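I'd been meaning to get to the open day at the Nandutska Folk Museum for years, and this January I finally made the drive. Three of us went, we got there just after ten, and the parking lot was already full (wear boots, the overflow lot is a field!).

The museum takes up 5 old farm buildings, and on normal days you only get into 2 of them. On open day they unlock the lot. I started in the weaving barn, where Anil Palaniappan was giving a talk on regional dyes. He's spent more than 3 years tracking down recipes from families up and down the Starnik valley, and he had a whole table of little wool samples you were allowed to handle. I could have stayed all morning – the walnut browns alone!

After that we went up to the textile rooms, which are mostly about bedding and household linen, and I ended up talking quilts with a couple from Plisent who had driven even farther than we had.

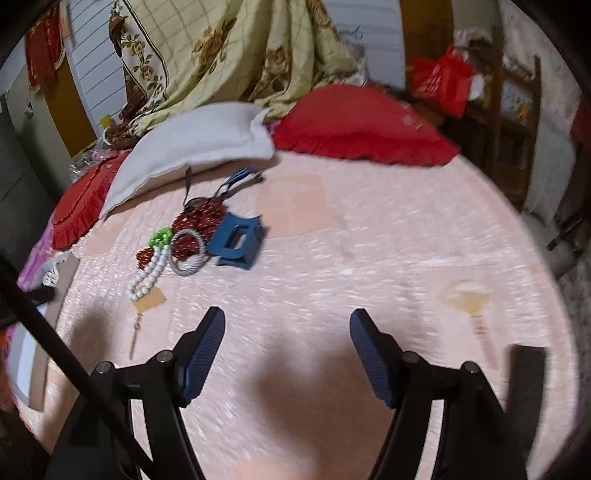
*Pink quilted bedspread*

The storerooms were my favorite part, though. You go down in small groups, and the catalog now runs to 565 pieces, with carved spoons, bread stamps, church embroidery and a frankly alarming number of butter molds. Our guide pulled out drawer after drawer and let us ask anything. I asked about moths. They freeze things, apparently, which I had never thought of and will now be trying with my grandmother's shawls.

Lunch was bean soup in the old Reddy dairy next door, cash only, and the line was long but it moved. The gift shop was a bit thin, mostly postcards and tea towels, and I'd have bought a booklet on the dyes if there had been one. I did sign up for the spring weaving class, so I'll be back in that muddy field before too long.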